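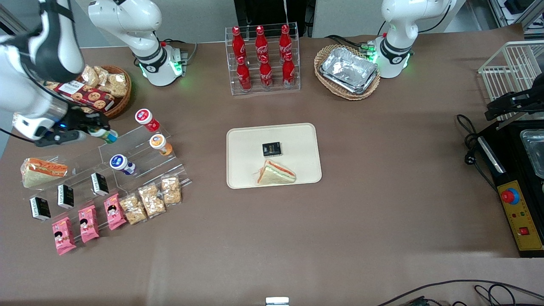 Flistdale Grab-and-Go Counter: Progress Report to the Rathjen Fund

Prepared by Carola Gerlach, 17 July 2024

Where we have got to

The counter is up and running, and I'm delighted with how it looks! When I wrote to you in January we had a bare table and a lot of ideas (most of them mine, and too many of them involving soup). Now people can come in from the workshops at Stevon, pick up a sandwich, a drink and something sweet or salty, and be back at their benches before the break is over.

The stock and how we lay it out

The clear stands have been worth every penny. Coca-Cola goes in a two-row rack at the back, and the small pots and little boxes go on a tiered stand at the left, with the pink snack packets leaning at the front. I love that you can see the lot from the door. Bagged snacks and biscuits live in a round wicker basket, and the foil trays have an oval one of their own. Sandwiches are wrapped in clear plastic so the filling shows – this saves a great deal of poking and turning over. The cream tray in the middle is for making up a single order, and the brown paper on the table gets changed at the end of each day.

Money

Your grant was £600. The stands, baskets and tray came to £200 and the first stock order from Gernis was £88, so there is plenty left for the autumn. Receipts are with the Flistdale office and I can send copies.

What still needs sorting

Sandwiches run out too early. Gernis deliver once in the morning, and by one o'clock the choice is poor. I've asked them for a second drop and they are looking at the route. We also need proper price labels for the tiered stand, as my handwritten ones kept falling off.

Next steps

I'd like to add fruit, and a second oval basket for rolls if we can find one to match. The Stevon people have asked for more vegetarian fillings too – a very good sign, I think, that they mean to keep coming. The next set of figures will reach you once the autumn orders are in.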